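Clamstead open day — who went and was it worth it?
Forum > Robotics > Events and meetups

benchrest44
Posted 26 October 2023

I went to the open day at the Clamstead lab and said I'd write it up for the people who couldn't get a place. We went in groups, a new one every 60 minutes, and mine was the first after lunch. You sign in at the door, leave your bag, and then most of the visit is split between the lower floor and the mezzanine.

The lower floor is where the machines and desks are. We got a short talk from the lab people about what they do there, which is mostly collecting hand motion data for training robot arms. The talk was fine, a bit quick. The mezzanine was better. They had the hand-held grippers up there on a wooden table, and you could stand close and watch somebody work with them on a few ordinary things, a desk lamp and a cup.

If you haven't seen this kind of tool, there is no arm attached. A person holds a gripper in each hand and does the job with the jaws. The recordings are what the arm learns from later. I had read about it plenty and still found it useful to watch from three feet away.
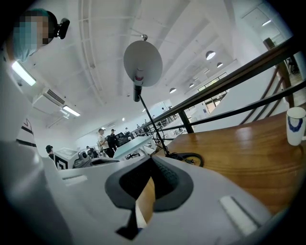 How long did each group get upstairs?
Our group had 20 minutes at the table, and the guide let it run over a little while people were still asking things.

I'd go again. Parking was bad, get there early.

tallow_and_tin
Posted same day

Thanks for writing this up. I had a slot in the morning and I was less impressed. We spent most of the time standing on the stairs while the group ahead finished, and then the talk got cut short to catch up. Whoever did the schedule did not leave any slack in it.

My other complaint is that it was sold as a robotics open day and what I wanted to see was a robot doing the task. Watching a person use grippers is only half the story. I asked if we'd see the same task run on an arm and was told it wasn't planned for that day.

benchrest44

Fair point on the schedule. On the other one I don't agree. The sign-up page said "data collection demonstration" and that is what it was. I've been to enough shows where an arm does one canned move over and over behind a fence. At Clamstead you could ask the operators why they came at the cup from one side and get a real answer.

For anyone going to the next one, a few things I wrote down on the day:

Both hands get used even for jobs you'd do with one. The guide said new people forget the left one for the first week and have to be reminded.
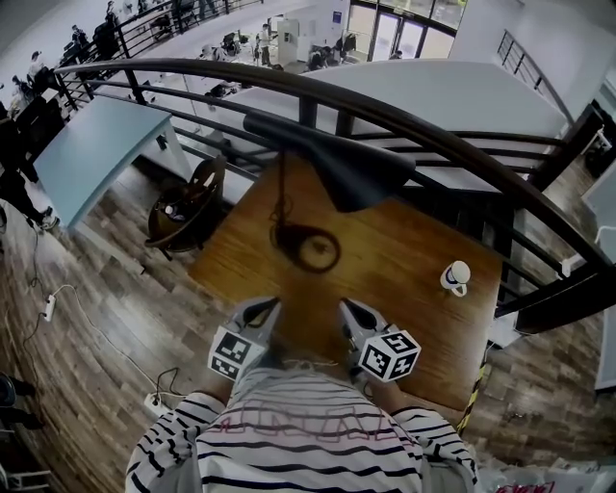 They also said speed is the thing they correct most. Everybody starts too fast. If you move at your normal pace the recording is hard to use, so they teach people to slow down on the approach and pause before closing the jaws. One of the trainers said it takes 3 sessions before a new person stops rushing.

Cables are the hard part. I would have guessed the cup, but a cup is a cup and it stays where you leave it. A cord goes wherever it likes and no two attempts look the same.

oxbow_relay

I do this kind of work at a different place and that matches what we see, cables and cloth are the worst. The marker cubes on the tools are there so the position can be tracked, in case anyone was wondering. They get dirty from handling and then tracking gets worse, and you lose an afternoon finding out why.

Did they say what software they use? I heard they had moved to Prisia.

benchrest44

They said Prisia for sorting and labeling the recordings, yes. For tracking they have something of their own and didn't want to go into it. Somebody in my group pushed on that and got a polite no.

tallow_and_tin

We got the polite no as well.

copperline

I was in the last group. Ours ran long in a good way, there were fewer people and they let us stay up on the mezzanine until closing. I have a sore shoulder and what I wanted to know was how tiring it is. The tools are light enough, but you hold your arms out in front of you the whole time. The operators get a break every 45 minutes and they switch jobs after lunch.

The order they teach goes like this, from my notes. First you just hold the grippers over the bare table and practice pointing the jaws at each other without touching. Then a solid object. Then something with a handle. Lamps and cords come at the end.

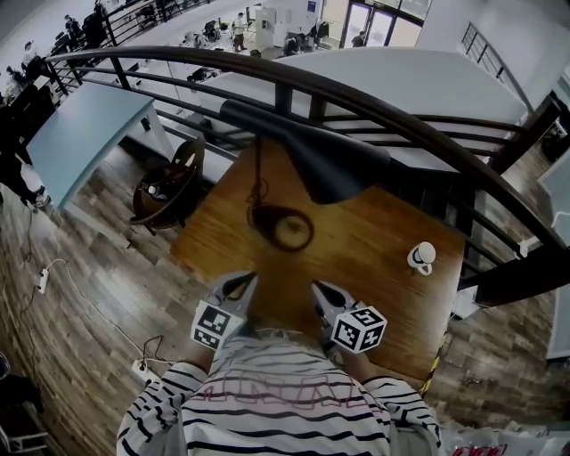 The pointing drill sounds silly, but they told us it shows right away who is going to have trouble with depth. When the tool is longer than your hand you misjudge where the tip is. Some people adjust in a few minutes and some take days.

They said the target for the current project is 2000 good recordings by June. A recording only counts as good if both hands were tracked from start to finish. I asked what share gets thrown out and they said more than they'd like.

oxbow_relay

2000 is not a lot for that kind of task. We'd call that a first pass.

copperline

Could be. They did call it a first round, I should have put that in. They want to see how it does on lamps before they pay for more.

hexnut_holiday

Did anyone go to the Dralen open day in June? I'm trying to decide which one to take my robotics club to next year. They're 14 to 17 and half of them will want to touch things.

tallow_and_tin

I went to Dralen. It's a bigger site and they run an actual cell with a conveyor, so there's more to look at for kids. You stay behind a line the whole time though. If touching things matters then Clamstead would suit them better, on paper anyway. My group didn't get to hold anything because we ran out of time.

copperline

We did get to hold them. A couple of minutes each, powered down. I'd email and ask before you book — they seemed open to it and a club booking might get its own slot.

hexnut_holiday

Good, I'll email them. Is there an age limit?

benchrest44

There was a line on the sign-up form about under 16s needing an adult, I think one adult for every 6. Check that, I didn't read it closely.

Adding one more thing since people have asked me in messages about the lamp. The shade is the awkward bit. It's wider at the bottom than at the neck, so if you grip low the jaws slide, and if you grip at the neck the whole thing swings. The operator I watched said she goes for the neck with one tool and uses the other to keep the cord out of the way. She said they argued over that for a while before settling on it, and a few of the others still do it their own way.

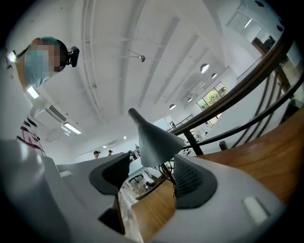
oxbow_relay says that last part would worry him more than the cord. If half the operators grip at the neck and half don't, you get two ways of doing one job in the same set, and the arm can end up doing something in between. We write the method down and stick to it until the round is finished.

benchrest44

I asked the guide something close to that and the answer was that they want some variety. I don't know enough to say who's right.

oxbow_relay

Variety in where the lamp sits, sure. I wouldn't want it in the grip. Hamdan published their notes on this, and they had to redo a whole round over it. I'll see if I can find the link.

tallow_and_tin

Please do. I'd read that over another talk on the stairs.

hexnut_holiday

Emailed Clamstead this afternoon. Will post when I hear back about club slots.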